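Voloment household handling trial
Progress report to the Sfeir fund, second period
Prepared by the Giltinach site team, Sun 10 November

Summary

The last report, sent in September, promised that this one would be about drawers. It is, although mostly about one drawer and what the arm did to it.

We have logged 558 put-away and fetch runs, which is over the number agreed for the period. The bad news is a fault that stopped work for 13 days, and which we would sooner you heard from us than from the invoice for a new drawer front.

What went wrong

During a fetch run the arm reached into an open drawer, took hold of a glass and then began to close the drawer with its own wrist still inside. The drawer pushed against the arm, the arm pushed back, and both were stronger than we had given them credit for. The runner bent, the front came off its fixings and the glass broke. The operator hit the stop button, which worked. Everyone was behind the line and there were no injuries, unless you count the schedule.

The cause was dull. The Narer controller keeps a record of whether the hand is clear of the furniture, and it was taking "gripper closed" to mean "job done, hand out". With a cloth or a plastic tub the hand usually was out by then. Clear glass is harder for the cameras to find, so the arm takes longer over it, and the record got ahead of the hand.

We had seen the same thing in 4 earlier runs. Each time the drawer only nudged the arm, and each time it was written up as a sticky runner. We oiled the runner. It is, or was, a beautifully oiled runner. 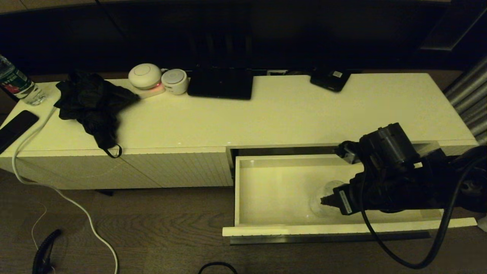

What we have changed

The controller now works out where the hand is from the joint positions and will not start a closing move until the whole wrist is past the drawer front. The push limit for closing has been cut to a level a person can hold back with one hand. Any unplanned contact, however polite, now ends the run and has to be signed off before the next.

We have also shortened the cable loop at the wrist. It had nothing to do with the fault, but it turned up in every discussion of the fault and we were tired of it.

Still open

Glass remains slow. The arm finds it less readily in a white drawer than in a dark one, and we have no fix yet beyond patience.

Costs and next period

The drawer parts and replacement glasses come out of the repairs line. We ask to move the stair-side cupboard work back by 5 weeks, with no change to the total. The fault log and the sign-off sheets are attached, including the entries about oil.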